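Konura: Roads of Narkusstead, review after 36 hours

I bought this game in October because a friend from my online group told me it has the best stealth since many years. I do not fully agree with him, but I finished it, and I started it again on the hard setting, so it must have done something right.

You play as a courier who carries letters between the town of Narkusstead and the old fort. Most roads are watched. You can fight, pay, or go around. I went around almost every time. The guards hear you differently on each kind of ground, and this part is done with great care. On gravel you must crawl. On grass you can almost run.

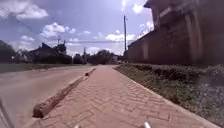 The guards also remember you. If you pass the same gate in the same coat on two days, the second time they will look at you longer. I learned this late, after I lost a full bag of letters and had to load a save from the morning. There are only 2 save slots for each chapter, and I think this is too few. The older game from the same studio, Gusedari, let you save where you wanted.

Skills

There are three skill trees, and I can recommend only one of them without doubt. Take Quiet Hands first. It lets you open locks while you are walking past, and at level 2 it works on chests too. The Speech tree is well written, but the good lines come near the end, when you do not need them. The Combat tree I tried for one evening. The sword feels slow and the block button does not always answer.

Money is a problem in the first half. The good boots cost 4,000 coins at the Alipour shop, and a normal letter pays 100. I advise you to sell all the wine you find and keep the candles, as two side quests in chapter three ask for them. 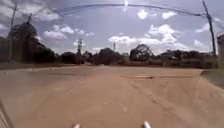
Sound and performance

The music is mostly strings and it becomes silent when a guard is close, so I played with headphones and I would not play without them. On my computer, which is not new, the game was smooth everywhere except in the market. There I had to lower the shadows. It crashed one time, during a loading screen.

The English subtitles are small, and for a person like me who reads them all the time this is tiring. There is an option to make them bigger, but it is hidden under Controls and not under Language.

Should you buy it?

If you like to wait behind a wall and study where people walk, yes. If you want fights, look for another game, or wait for a discount. I still have four letters to deliver in my second game, and the bridge quest I have not solved without being seen.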